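How to Sign Off a Simulated Manipulation Run

Written by Lise Penner. Last changed Oct 19, 2026.

This page covers the review we do on a batch of simulated runs before it goes into the Suvero set. It is meant for new reviewers and for anyone at Bullano who sends us batches and wonders why some come back. It replaces the old checklist, which had grown to 112 lines and which people had stopped reading.

You will need a reviewer account, the task sheet for the batch, and a screen large enough to show the wrist view and the room view side by side. A batch takes most of a morning the first few times you do it.

What the rules cover

The rules apply to any run where a simulated arm moves, picks up or puts down something in a furnished room. They do not apply to driving runs or to bench tests of a single joint. Those have their own pages.

They also do not say whether the robot's policy is any good. A run can fail its task and still be a perfectly good run to keep, as long as it is labeled as a failure. What we are signing off is that the record is honest: the room is what the task sheet says it is, the states were logged correctly, and the label matches what happened.

Step 1. Read the task sheet first

Open the task sheet before you open any views. Write down, in your own words, three things: what the robot is supposed to handle, where that thing should end up, and what counts as done. If you can't write one of them down from the sheet alone, stop and send the sheet back. Do not fill in the gap by watching a run and guessing. Kamrul Khondokar did this in good faith on an early batch, and we ended up with two reviewers grading the same task by different goals.

Watch for words like "near," "tidy" and "properly." They need a distance, a named surface, or a limit of some kind. "Near the sink" is not a goal a reviewer can check.

Step 2. Check the starting state

Load the first logged step of each run and compare it with the sheet. The items to check are:

Gripper opening matches the value in the log.
The target object exists and is the one named on the sheet.
The target is resting on something, unless the sheet says it starts elsewhere.
Nothing the robot has to reach is inside something else.
The room file name and version match the batch record.

The fourth item takes the longest. Objects placed by a random seed can end up partly inside a wall or a piece of furniture, and from the wrist view it can be hard to tell. Use the overlap report and don't rely on your eyes.

Step 3. Check the wrist view

The wrist view is what the policy sees, so it gets its own step. Both fingers should be in view when the gripper is open, and the mounting should be the same from one run to the next. If the fingers sit in a different place at the same opening, the camera mount has changed and the whole batch has to be split at that point.

Look at surfaces too. Strong patterns such as stone veining or heavy wood grain are allowed. Rendering faults are allowed within limits, which are given in Step 4. Thin objects need extra care here, as a stick or a cable can line up with the gap between the fingers in the wrist view while being well beyond it in depth. 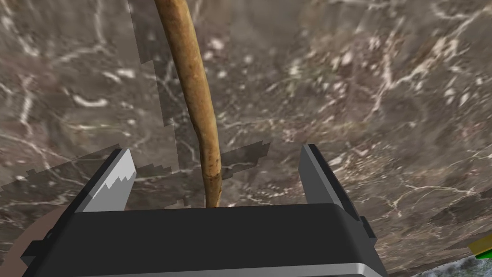
For that reason, never mark a grasp from the wrist view alone. A grasp is marked when the log shows contact on both fingers and the contact lasts for the hold time on the task sheet. If only one finger reports contact, it is a touch. If both report contact but the object slides out before the hold time is up, it is a failed grasp, and it should be labeled that way and kept.

The hold time is set per task and not per object. People ask for exceptions for light or thin objects. We have turned these down so far, and if you think you have a real case, write it up and send it to Marion Hepburn before you start the batch.

Step 4. Decide what to do about rendering faults

Every simulator produces some. The common ones are blocky patches on a surface, flickering where two faces share the same plane, textures stretched over a curve, and shadows missing where you would expect them. The rule is the same for all of them:

If the fault is in the background and does not touch the target or the goal surface, note it and pass the run.
If the fault touches the target or the goal surface for a short time, note it with the step numbers and pass the run with a flag.
If the fault covers the target while the robot is reaching for it, hold the run.

Do not try to fix a fault by rendering the run again with different settings. A rerendered run is a new run and needs its own record. Mixed records were our worst problem in January, and sorting them out meant going back through 3,407 runs by hand.

When you write the note, say what you see and leave out what you think caused it. "Blocky darker patches on the wall behind the left finger" is a good note. "Shadow map bug" is a guess, and the next reader will take it as settled. Obaidul Munasinghe looks after the renderer and would like the plain note.

Step 5. Check searches and idle time

Many runs include stretches where the arm is moving and the gripper is empty. It may be looking for the target, backing away from a bad approach, or turning to face another part of the room. These stretches stay in. Trimming them makes the run look cleaner than it was, and anyone who later measures time to completion will get the wrong answer.

Label each stretch with one of the following:

Search: the target is not in the wrist view and the arm is moving.
Approach: the target is in the wrist view and the distance to it is getting smaller.
Retreat: the distance is getting larger after a try.
Idle: the arm is not moving.

Use the motion log to tell search from idle. A single still of a plain wall and the side of a cabinet would look the same in either case.

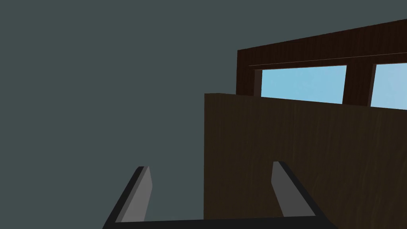
Wrist view with the gripper open and nothing between the fingers.

If the arm stays in search for longer than the limit on the task sheet, the run is a timeout. It is still a valid run. Label it "timeout, search" and move on. If it stays idle past the limit, hold the run and tell whoever submitted it, as this is more often a controller that stopped sending commands than a policy that chose to wait.

Step 6. Check the ending

Go to the last logged step and test it against the three things you wrote down in Step 1. The label has to be one of these: success, failure, timeout, or void. There is no "partial." We had it for a while and it was used for everything.

Success means the goal was met at the last step and stayed met for the settle time. An object that reaches the shelf and then rolls off is a failure. An object that was put in the right place by a physics glitch, such as being thrown there by an overlap, is void.

Void is for runs where the simulation itself broke. It is not for runs that are embarrassing or hard to label. If more than 2 percent of a batch is void, send the whole batch back.

Step 7. Second reader

Every batch gets a second reader, who works from the task sheet and does not see the first reader's labels. The second reader takes 21 runs picked by the tool. If all the labels agree, the batch is signed off. If any disagree, both readers look at those runs together and write down which line of the task sheet settles it. If no line settles it, the sheet is at fault. Fix the sheet, give it a new version number, and read the batch again from the start.

Reading again from the start is slow and people don't like it. Please do it anyway. Labels made under two versions of a sheet can't be told apart later.

The first reader may not pick the second reader. Nusrat Biswas keeps the rota.

What to put in the record

The record for a signed-off batch has the task sheet version, the room file version, the simulator build, the camera mount name, both readers' initials, the count for each label, and all notes from Step 4. Attach the overlap report as a file. Don't paste it in.

If you used the Bogdan viewer, add its version as well. Older versions draw the gripper at the commanded opening and newer ones draw it at the measured opening. The two can differ by enough to make a closed grip look open.

Common questions

Can I review my own runs?
No. You can be asked about them, but you can't be either reader.

The room has features no real house would have. Should I hold it?
Only if the task sheet calls for a realistic room. Odd materials and odd window shapes are fine otherwise.

Can I pass a batch that is missing the room view?
Yes, if the overlap report and contact logs are complete. Write "no room view" at the top of the record.

What if the submitter disagrees with a label?
They can ask for a third reader once per batch. The third reader's label stands.

Do these rules apply to the Festeo arm?
Yes, except that its contact log uses one value for the whole gripper. Until that changes, grasps on that arm are marked from the room view and flagged "single contact."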